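Why I went back to a phone with a headphone jack

So my old phone finally gave up in September, right in the middle of a call with my sister, and I got to do one of my favorite things in the world: read phone specs until two in the morning with a bowl of cereal next to me.

I ended up with the Rostami 9, and I have now had it long enough to stop being dazzled by the new-phone smell and say something useful. I love it! It has faults and I'll get to them, but I haven't been this happy with a phone since the little Vovine slider I had in college (which I still have, in a drawer, with no charger that fits).

First, the jack. It's on the top edge, next to the second microphone, and it means my good wired earphones are back on the bus with me. I'd been living with a dongle for years. I lost four of them. Gilang Osman, if you're reading, one of those is in your car.

The sound out of the jack is clean and plenty loud. I spent a whole evening going through old albums with the volume a third of the way up, and there was none of the faint hiss I used to get from the dongle between tracks. The speaker is only okay. It's a single one on the bottom and my hand covers it every time I play a game sideways.

Screen next. It's flat! No curved edges, no pale green glare down the sides, and the tempered glass protector I bought at the market went on the first time with one bubble that worked itself out overnight. It gets bright enough to read a map at noon. At the dim end it could go lower, and I use the extra dim setting in bed.

Battery life is the part I keep bringing up at dinner. I take it off the charger when I leave for work and it's usually a bit under half when I go to bed, and that's with maps and podcasts both ways. The catch is charging speed. The box comes with a cable and no plug, and with my old plug it's slow. Dewanti Chong lent me the charger from her Nimcombe tablet for a weekend and that was a lot faster, so I bought the same one.

I paid 929 for mine, with the 50 off coupon that Flovero was giving out at the counter. Syahrul Wibisono went to the same shop two weeks after me and the sticker had gone up to 990, coupon gone, so keep an eye on it if you're thinking about one. He bought it anyway, in the blue. I am a little jealous of the blue.

A few smaller things I like:

The fingerprint reader is in the power button and it works when I'm holding the phone in my left hand.
You can take off every one of the preinstalled apps except the store and the weather.
The vibration is a short tidy tap and doesn't rattle on a desk.
There's a memory card slot! I moved my card over from the old phone and all my photos were just there.

And some I don't:

The camera bump makes it rock on a table when I type.
Night photos of anything moving come out as soup.
The keyboard kept switching me to the wrong language until I removed the extra ones.
It picks up pocket lint in the charging port like crazy. A wooden toothpick gets it out, gently, with the phone off.

Nadhirah Kwok asked me in the comments last time whether the translate feature in the camera app is any good, and yes, I use it constantly. Menus are great. Ingredient labels are great as long as the packet is flat. Where it struggles is small dark print on a shiny white appliance, the kind of label that has a short heading and then several lines of tiny Chinese under it. I had to hold very still and try a few times before the words stopped jumping around. Turning the ceiling light off helped more than getting closer did.

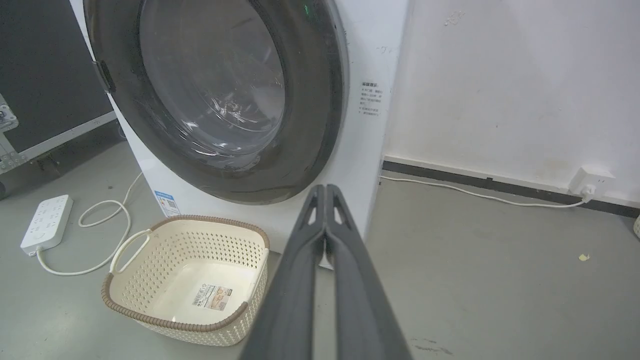

Photo: Afiq Pasaribu

Oh, and updates. I've had two so far. The first one moved the flashlight button, and I was grumpy for an evening until I found you can drag it back. The second fixed the thing where Bluetooth dropped whenever I walked into the kitchen, so if yours is doing that, go check for it in settings, under System, and then tap the version number.

Next up I want to try the desktop mode with a real monitor and keyboard. Syahrul says his works with the cable from his old laptop dock and mine just shows a black screen, so I have some cable shopping to do. If you have this phone and a monitor setup that works, please tell me which cable you're using!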